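Hultari grasp transfer

Hultari is a method for training robot arms to handle soft household goods from demonstrations made with a hand-held gripper. It was developed at the Gosix laboratory as a successor to Grostine, which relied on teleoperation.

The published training set holds 645 demonstrations of bed-making tasks, each broken into approach, pinch and release. Wrist-view video is the only input; the policy predicts jaw width and tool motion 2 seconds ahead.

Pillows are gripped by an edge or seam – the filling makes a grasp across the body unreliable. 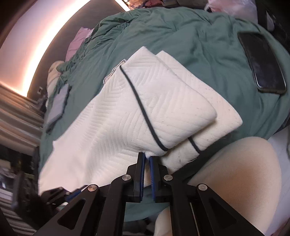

On the Shearer benchmark, which comprises 200 trials in unfamiliar bedrooms, most failures occurred when the jaws closed on two layers of fabric at once. A later version added a separate check for this error.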